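We use cookies to remember your settings. By carrying on you agree to this. [Accept] [Read more]

Small importer, first container of sawn oak: how do I prove it's legal?
Posted by Melati Hartono, July 2019

Hi all. I run a small joinery with my brother and until now we've bought everything from a merchant down the road, so the paperwork was their headache. This summer we've been offered 39 cubic metres of sawn oak straight from a mill outside the EU, at a price I'd be daft to ignore. The agent is a firm called Overgaard and they've been lovely on the phone, but when I asked what I'd need for the timber regulation they just said "it's all legal, don't worry" and emailed me a phytosanitary certificate and a packing list. Is that enough? I've read the guidance twice and I keep going round in circles on who counts as the "operator". I thought it would be them. We'd be the name on the customs entry, if that matters. Also, do I have to do the whole lot again for every delivery, or once per supplier? We'd probably take three loads a year if the first one is any good.

Theano Politis

It matters a lot, I'm afraid! If you're the name on the customs entry then you're the one placing the timber on the market, and the due diligence is yours. Overgaard are only arranging the sale. I got caught by this with a load of ash and had a very uncomfortable fortnight putting a file together after the lorry had already been unloaded.

The plant health certificate is about bugs and bark. It says nothing at all about whether the trees were felled legally, so put it in the file by all means but don't lean on it. What I ask for now is the species with the Latin name, the country and region of harvest (the concession or forest district if they'll give it), the quantity, the supplier's name and address, and then something showing the right to harvest, usually a felling licence or a sales contract from the state forest. Get the log invoices going into the mill as well. Mills buy from all over and it's that bit of the chain where things go vague.
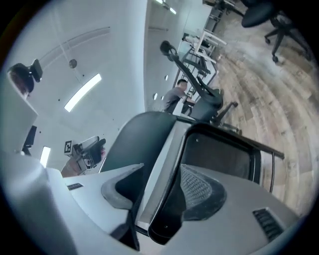
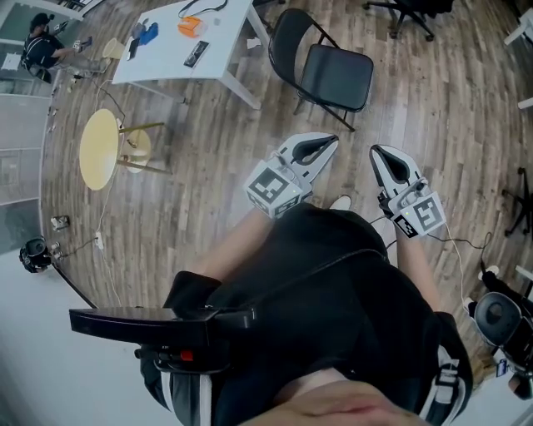

Two hand-held grippers in the second photo, one close up in the first

Then you sit down and write out your risk assessment. Mine is a page and a half. Nothing fancy, just what I was sent, what I checked, what bothered me and what I did about it. If the answer is "more than negligible risk" you have to do something, such as ask for more documents or have a sample tested, or walk away. You can describe your system once, and if the same supplier sends the same species from the same place you can reuse most of the work, as long as it's no more than a year old and nothing has changed. I still check the felling papers against each load, though. One of mine had the wrong forest district on it.

Keep everything for five years. I use a cheap box file and a folder on the computer called Stiduler, after the old dog.

Ilari Kallio

just buy certified and you're fine

Tove Ragnarsson

Sorry Ilari, that isn't quite right. A certificate helps with the risk assessment but it doesn't replace it, and plenty of certified mills sell uncertified stock out of the same yard. Check that the claim is printed on your own invoice and that the certificate number is still live and covers oak. We had one that only covered pine.

Melati, if paperwork makes you want to lie down, you can use a monitoring organisation and follow their system. We looked at it and decided to go it alone, mainly over the cost, but for a first container I'd at least ring one up. And I would NOT pay Overgaard's deposit until the felling licence is in your inbox. We once waited until September for one that was "coming tomorrow". If they won't send it, there's other oak.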